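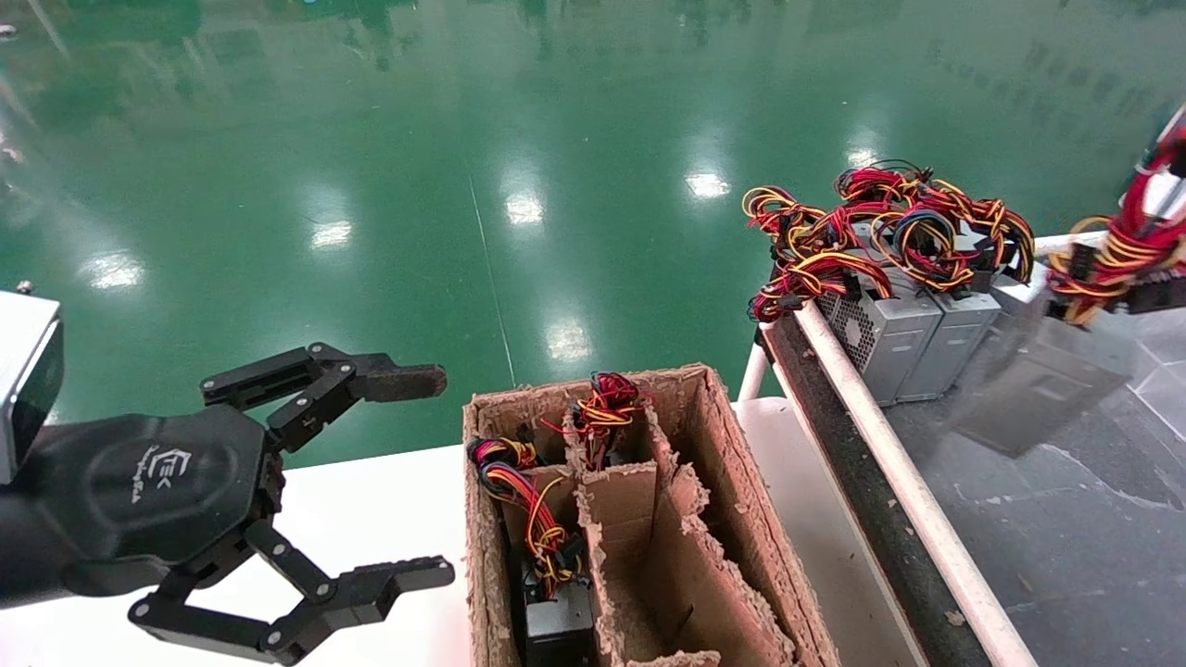
My first morning in a courtroom

January 4, 2019

I have lived in Brostgate for eight years and until November I had never been inside the courthouse. I passed it every day on the bus. In my mind it was a building for people who have done something bad, and I did not want to be seen on its steps.

Then my neighbor Bukola Afolabi received a ticket for "failure to obey an officer." She was standing on the sidewalk on Amadi Street, waiting for her son, and two police officers were speaking with a driver close by. One of them told her to move. She asked him where she should move to, and for this question she got the ticket. I know only her side of the story, I must say that clearly. But I have known her a long time and she is a person who asks where to stand in the supermarket line.

She asked me to come with her because she was nervous. I said yes and took a free day from work.

The letter said 9 o'clock. We were there at half past eight, and already the hallway was full. You put your phone and keys in a gray tray, you go through the metal detector, and after that there is no sign that tells you which room. We asked three people. The third one was another visitor who had been there before, and she knew everything.

In the room there were 19 names on the paper by the door. Bukola was near the end. So we sat and listened, and this is the part I wanted to write about.

I expected something like on television, with long speeches. Most of the cases took less than five minutes. The judge spoke fast and in a low voice, and many times I could not follow. My English is good, I read the newspaper every day, but I did not know what "continuance" was. I wrote it on my hand and looked it up at home. It means the case is moved to another day. One man heard this word, said thank you, and sat down again on the bench. He believed he had to wait. A clerk had to come and explain to him that he could leave. He had lost a day of pay for that, and he would have to lose one more.

An older man said he wanted to plead guilty "to be finished." The judge stopped, and for the first time she spoke slowly. She asked him if he had talked to a lawyer, and then she sent him to talk to one. I liked her very much in this moment.

Bukola's case was called shortly before noon. The officer did not come. The judge looked at the paper, said "dismissed," and called the next name. Bukola stayed standing, because she had prepared four sentences and practiced them in my kitchen, and she had not said any of them.

On the bus I told her congratulations. She said she was glad about the money, but she had wanted somebody to hear what happened. She is now writing a letter to the police department with the date and the place, and the four sentences are in it. I am helping with the commas.

I also learned that most hearings there are open to everybody. You can go in, sit down in the back and listen. I have two vacation days left from last year, and I think I will use one of them for this. I will bring a small notebook this time.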